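Keeping the hand-held grippers in calibration: an interview with Lina Hattar

Merkik runs its sorting demonstrations from a single bench in Anville. Lina Hattar maintains it. We spoke in May 2020 about the equipment and what it takes to keep it within tolerance.
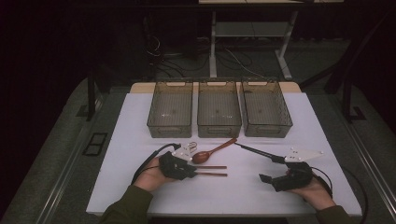

The bench and the bins

The station is a white work surface on a gray platform, with three mesh-bottomed bins set in a row along the back. Utensils go in front of the bins, and an operator with a gripper in each hand moves them. The motion of both grippers is recorded and later replayed on a pair of fixed arms in the next room.

Hattar starts each shift with the bins. "They have to be in the same place every time within a couple of millimeters," she said. "If the left bin creeps toward the middle one, the replay still runs, but the arm comes down on the rim." The positions are kept on a paper template, which she lays on the surface, squares to the front edge and takes away once the bins are down.

She does not tape the bins in place. An earlier version of the station used tape, and the residue built up until the bins sat slightly high at one corner. They are now placed by hand and checked with a steel rule at both ends.

The choice of utensils was made by Toshio Kawaguchi, who wrote the task list from the company's Nagano office. Spoons and chopsticks were picked because they are long, thin and lie nearly flat. "A cup is easy," Hattar said. "A chopstick flat on a table gives the finger about its own thickness to work with. If the fingertips are out of line, you find out on the chopsticks first."

The finger plates

The finger plates are the part that takes most of her time. Each is held on by small screws, and the screws work loose with ordinary use. Hattar checks them with a torque driver before the first run and again at midday. She does not use a permanent thread locker, as the plates come off too often for that. A low-strength compound is applied to the screw, left to cure overnight, and renewed whenever the plate is changed.

Plates are replaced on a count of closing cycles. The limit was first set at 200 while the group collected wear data. It is now 752, a number that Hattar describes as an accident of the spreadsheet.

"Yevhen fitted a curve to the wear measurements and that was where it crossed our limit," she said. "I asked him to round it. He said the counter didn't care whether it was round, so it stayed."

Yevhen Hnatiuk, who handles the replay software, confirmed the figure. He said the limit applies to wear at the tip only. A plate that has been dropped is pulled at once and measured on a flat granite block, whatever its count. If it rocks, it is scrapped.

The white plates show dirt quickly, and Hattar regards this as useful. Dark marks near the tip usually mean that the operator is dragging an object across the table before lifting it. She wipes the plates with alcohol and a lint-free cloth, then looks at where the marks come back.

Handle padding

The padded handle is looked after separately. Padding compresses over time, and when it does the operator's palm sits closer to the frame of the device. The recorded motion is not affected, but the operator's wrist angle is, and runs from the same person begin to differ from week to week.

Sarita Mittal, one of two regular operators, noticed it before it showed in the data. "I was reaching the spoon from a different side than I used to," she said. "I thought it was me. We swapped the pad and I went back to the old way without thinking about it."

Pads are now changed in pairs, left and right together, even if only one is worn. Hattar keeps the old pads in a bag with the removal date on it so that they can be compared with the recordings.

Cables

Each gripper has a cable, and cable faults account for more lost time than any other cause. In February the station lost most of a week to an intermittent dropout on the left side. The encoder reading would freeze for a fraction of a second and then jump. Hattar replaced the connector, then the interface board, and the fault remained.

"It was a broken conductor inside the jacket, close to the strain relief," she said. "With the cable straight it measured fine. You had to bend it toward the operator's wrist and hold it there. I should have done that on the first day."

The test is now part of the weekly routine. With the gripper powered and the reading displayed on a screen, she bends the cable at the strain relief in four directions and holds each bend for 7 seconds. She then repeats the test at the other end. Any freeze, however short, condemns the cable. Repairs were tried early on and dropped, as the splice made the cable stiff and the operators could feel it.

Slack is the other concern. Too little, and the cable pulls on the hand at the far side of the table. Too much, and it lies on the work surface, where it can touch an object. Hattar sets the length with the operator in position and has them reach to the farthest bin on the opposite side before she secures it.

Zeroing

The zero check comes last in the morning routine. Both grippers are closed fully on nothing, then on a ground steel pin 2 millimeters across, and the readings are compared with those on file. Yae Sakamoto wrote the procedure while she was at Ostora, a contractor on the first build, and it has been changed only once since. The original called for a single closing on the pin. Hattar now takes five and discards the first.

"The first one seats the fingers," she said. "It's always a little off, and if you zero on it you carry that error all day."

If the remaining four agree, the station is released to the operators. If they do not, she goes back to the screws. A disagreement that survives retightening usually comes from the pivot bushing, and that repair takes the gripper out of service until the following morning.

Asked what she would change, Hattar named the connectors. The present ones are rated for far fewer insertions than they get, and she has requested a locking type for the next pair of grippers. The drawings are with Kawaguchi. She has also asked for a second steel pin, as the first has rolled under the platform more than once.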